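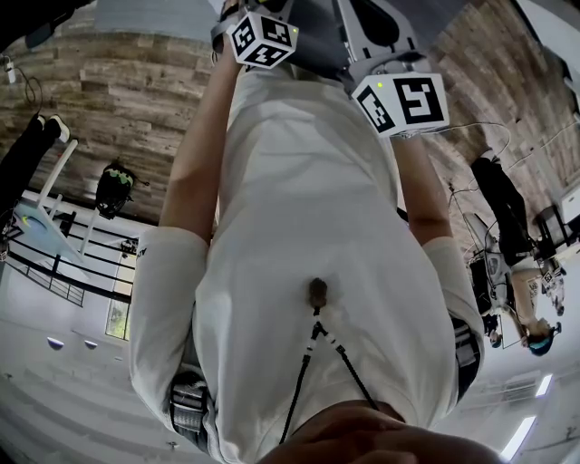

Plier un torchon, poser une tasse sur sa soucoupe, refermer une boîte : chez Nondik, on répète ces gestes du matin au soir. On les fait avec deux pinces tenues à bout de bras, sangles sur le torse, un cube blanc couvert de motifs noirs posé sur chaque pince. Le robot, lui, n'est pas là. Il apprendra plus tard, à partir des enregistrements. C'est du moins ce qui est écrit sur la plaquette.

J'y suis allé un mardi de décembre, avec une question assez bête : combien de fois faut-il plier un torchon devant une machine pour qu'elle sache plier un torchon ?

Réponse du service technique : 3000 démonstrations pour la tâche dite « linge plat ». Je m'attendais à un chiffre plus bas. On m'a précisé que cela couvrait trois formats de torchon et deux hauteurs de table. Pas les serviettes éponge, qui font l'objet d'une autre campagne, ni les draps, qui n'en font pour l'instant aucune.

## Le retour de la main

L'idée a pour elle une vraie simplicité. Pendant longtemps, apprendre un geste à un robot voulait dire l'écrire, coordonnée par coordonnée, ou saisir le bras par le poignet et le traîner d'un point à l'autre. La téléopération a pris le relais : un opérateur aux manettes, le robot qui suit avec un léger retard, des journées pénibles pour un rendement médiocre. La pince portée à la main supprime le robot de l'équation. On prend l'outil qu'il aura au bout du bras, on fait le travail soi-même, et les marqueurs permettent de retrouver la position de l'outil dans l'espace.

Cela va plus vite, je l'ai constaté. À la téléopération, installée dans la pièce voisine sur un bras Trinow, la même boîte prenait un temps fou à se fermer, et l'opératrice soufflait entre deux essais. Avec les pinces, c'est l'affaire de quelques secondes. J'ai essayé à mon tour. On perd d'un coup trois doigts par main et toute sensation de la matière, mais on s'y fait. Au bout d'un quart d'heure je fermais ma boîte. Au bout d'une heure j'avais mal aux avant-bras et je la fermais moins bien.

Ce détail m'a paru plus intéressant que tout ce que j'avais lu dans la documentation. Les démonstrations de fin de journée ne ressemblent pas à celles du matin. Le geste se raccourcit, le coude descend, on pousse le couvercle au lieu de le poser. Un formateur humain dirait à son apprenti de ne pas regarder ça. La machine, elle, regarde tout. Chez Nondik, un tri existe : sur une série de 241 enregistrements que j'ai pu consulter, 172 avaient été conservés. Les critères tiennent sur une page et concernent surtout la perte des marqueurs, quand un cube sort du champ ou passe derrière l'autre pince. Sur la qualité du geste, une ligne : « exécution fluide ». À l'appréciation de la personne qui trie.

## Ce que la pince ne dit pas

Les partisans de la méthode répondent que la quantité finira par lisser les défauts. C'est possible. C'est aussi l'argument qu'on sert à chaque génération de robots, et il a l'avantage de ne jamais pouvoir être pris en défaut, puisqu'il manque toujours des données.

La difficulté est ailleurs, à mon sens. Quand je ferme une boîte avec des pinces, je m'aide de tout le reste. Je me penche, je cale la boîte contre mon ventre, je sens dans l'épaule que le carton résiste. L'enregistrement garde la trajectoire de l'outil et son ouverture. Il ne garde rien du ventre. Le robot posé sur son socle, qui n'a ni hanches ni patience, hérite d'un mouvement dont la moitié des raisons a disparu.

Akl, qui vend un logiciel d'apprentissage destiné à ces données, annonce un transfert « direct » vers le bras. J'ai demandé à le voir. Sur sept essais de fermeture, j'en ai compté quatre réussis. Les trois autres fois, la pince arrivait au bon endroit, avec une assurance assez troublante, et appuyait à côté. Le carton était neuf, m'a-t-on expliqué, donc plus raide que celui des démonstrations.

Reste la question du travail, que les plaquettes abordent peu. Givbridge recrute des « démonstrateurs » en contrats courts, payés à la séance. L'annonce parle de participer à la robotique de demain et demande une bonne résistance à la station debout. Rien sur ce que deviennent les gestes une fois cédés, ni sur le nombre de fois où ils seront revendus. J'ai posé la question par écrit. On m'a renvoyé à l'annonce.

En partant, j'ai repassé la porte de la salle des torchons. La campagne « serviettes éponge » doit commencer après les fêtes, avec d'autres mors, les actuels glissant sur la boucle du tissu. Il faudra sans doute refaire une partie du linge plat.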